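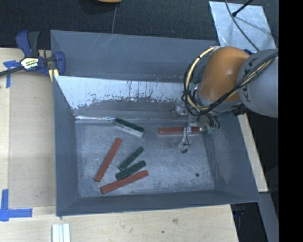
Reddish-brown and dark green blocks in a gray metal bin

About Jekititz

Jekititz is an entertainment site for people who love the whole business of pop music, TV and live shows, and who like to talk about it afterward. We cover the concerts, the award nights, the reunion tours, the finales that made everybody mad and the theme songs that won't leave your head. If you've ever sat in a parking lot for an hour after a show going over the setlist with a friend, you already know what we sound like!

How we got going

We started out as an email newsletter called Drimetti, sent on Sunday mornings to a list of 21 readers, most of whom we were related to or had worked with. The very first issue went out on 2nd April and it was nearly all one review, of a tribute night at the Terkcombe, where the sound failed twice and the crowd sang the missing parts. We still get mail about that one. Readers wanted more reviews like it, with the crowd and the parking and the opening act left in, so we kept writing them that way.

The newsletter outgrew itself pretty fast. People were forwarding it, then asking where they could find old issues, then sending in write-ups of their own from shows we hadn't made it to. So we put up a website, gave it a new name and kept Drimetti as the name of the Sunday email (it still goes out every week, and yes, it is still free).

What you'll find on the site

Live reviews come first. We write them the same night if we can, and we say where we were sitting, because a show from the back balcony is a different show from one at the rail. Last year we published 294 of them, from arena tours down to open mics in the back of a diner.

TV recaps go up the morning after. We follow the singing contests all season long, plus a handful of dramas and whatever reality show has taken over the office that month. Recaps have spoilers from the first line on, so watch first and read second.

Then there's The Long Encore, our column on performers who have been at it for decades. It began as a one-off piece and now it's the thing strangers bring up when they hear where we work. Each one runs long, with plenty of room for the albums that flopped.

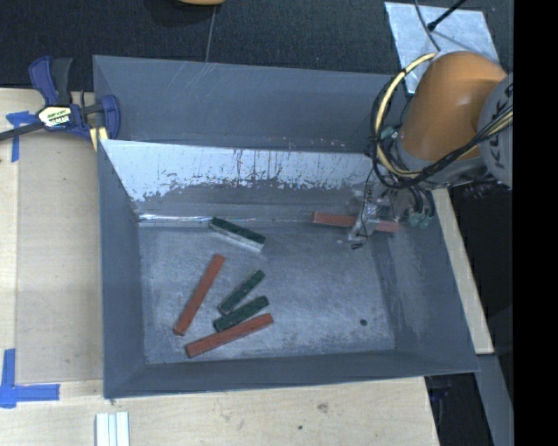 Gray bin with sloped walls, on a light wooden tabletop

The people who write it

We have a small staff in Rutherford and more than 70 regular contributors in other places - teachers, bartenders, nurses, a retired bus driver, a couple of church organists. Some of them write every week and some turn up once a year when their favorite band comes through town. We pay for every piece we run, and new writers get a real edit with notes and a phone call.

We disagree with each other a lot. When two of us come home from the same concert with opposite opinions, we'll often run both reviews side by side and let the comments section go to town.

How we handle celebrity news

We do cover famous people, and we have fun with it. We don't print rumors about anybody's health, kids or marriage, and we don't buy photos taken through windows or over fences. If a star says something silly on social media we might write about it, but we'll quote the whole post and link to it so you can judge for yourself. When we get something wrong, we fix it and put a note at the top of the story saying what changed.

Tickets for reviews are sometimes given to us by the venue and sometimes bought. It says which at the bottom of each review.

Summer Singalong

Every August we put on the Jekititz Summer Singalong at the Terkcombe. There's a house band, a big screen with the words on it and a list of 59 songs that readers vote on through the spring. We never get through all of them, though we came close last time - the ballads always run over! Doors open early, kids are welcome until the second set, and the band takes requests during the break if you ask nicely.

Write to us

We'd love to hear from you. Send us show tips, corrections, pitches or the story of the best opening act you ever saw, using the form on our Contact page. Pitches should be a paragraph or two, with a link to something you've written if you have one (a blog post is fine, so is a long rant on a fan forum). To get the Drimetti email on Sundays, put your address in the box at the bottom of any page.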